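Session 4: Vowel Length and How We Hear It
4 min read
12 shares

Welcome back, everyone! I hope the reading on syllables wasn't too heavy (Evelien Boersma's chapter does get going after the first dozen pages, I promise). We're moving on to vowel length, a topic I could happily talk about until they lock the building.

Say "bead" and then "beat" to yourself, slowly, a couple of times over. Most English speakers hold the vowel longer in "bead," and most have no idea they do it. The consonant at the end is doing the work, and in English the two words would still be told apart if you evened the vowels out. In Finnish, though, "tuli" is fire and "tuuli" is wind, and there the length carries the meaning all by itself.
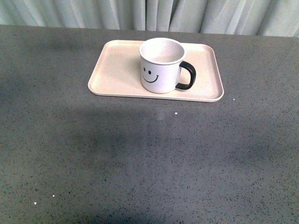

For your own recordings

Please record two speakers reading the Boltwood word list, which has 134 items and takes nearly a quarter of an hour if you let people breathe. Measure only the stressed vowels, from the first clear pulse to the last, and write down where you hesitated. Roos Jacobs will be in the lab in the afternoon if the software misbehaves.

Next time: tone, and why whispering makes it so much harder.

2 comments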